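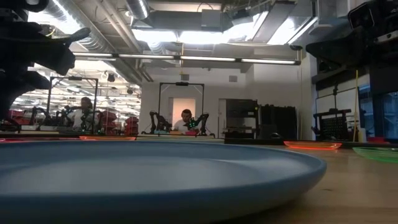

*The light blue plate, with orange and green ones on the table beyond it.*

**FOR RELEASE: Sunday, December 2, 2018**

AMPORT - I've been bringing home colorful plates for longer than I care to admit, and now I finally get to tell you about a whole line of them! Clernora, my little tableware company, is launching its Wedwood collection this week, and I'm writing this release myself (we're small, and I like talking about plates).

Wedwood started at my own kitchen table back in October. I'd been setting out the same white dinnerware for years and wanted something I'd be happy to see on a gray Tuesday morning with a piece of toast on it. So I went looking for color, and I got a bit carried away. We ended up with two groups in the line: big solid plates with a raised rim, good for pasta and anything with sauce, and lighter see-through plastic pieces for snacks, fruit, and kids.

The blues were the ones I worried over most. I wanted a pale one that would sit quietly next to the loud stuff, and I went back and forth on it for weeks. The pink and teal plate was the opposite - I said yes to it in a minute. Pink in the middle, teal out at the rim, and the one color fades into the other up near the top. I think it's the prettiest thing we've ever sold, and I'd eat cereal off it. 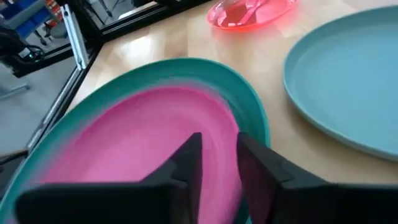 *Pink and teal beside pale blue-gray, with a coral-red oval dish behind.*

The oval dish is my other favorite. I use mine for olives, my sister uses hers for hair clips, and both seem fine to me. Mix everything up if you like. I don't match mine at home and I've stopped apologizing to dinner guests about it.

You can buy the plates one at a time or in sets of 4, and the small see-through pieces also come in packs of 3. The first 100 orders placed through our website get free shipping. We've had 2,282 people sign up for our mailing list ahead of the launch, so if there's a color you've got your heart set on, I'd order early in the week.

One tip from me, after a lot of evenings spent moving plates around: try them on a plain, light wood table with no cloth. A pale top lets the colors do the work, and you'll have one less thing to wash.
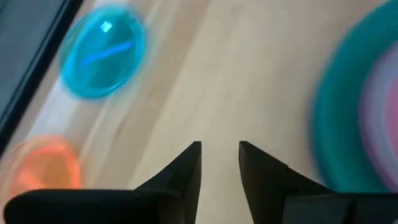
## Where to find Wedwood

The collection will be on the Clernora website and at the Hutapea housewares store in Amport, which is giving us the long shelf by the front window. Come by and pick the plates up, stack them, hold them to the light - I'll be there most afternoons during launch week and I'm always up for a chat about dishes.

Stores that would like to carry the line can write to us through the trade page on our site. Samples go out every Thursday.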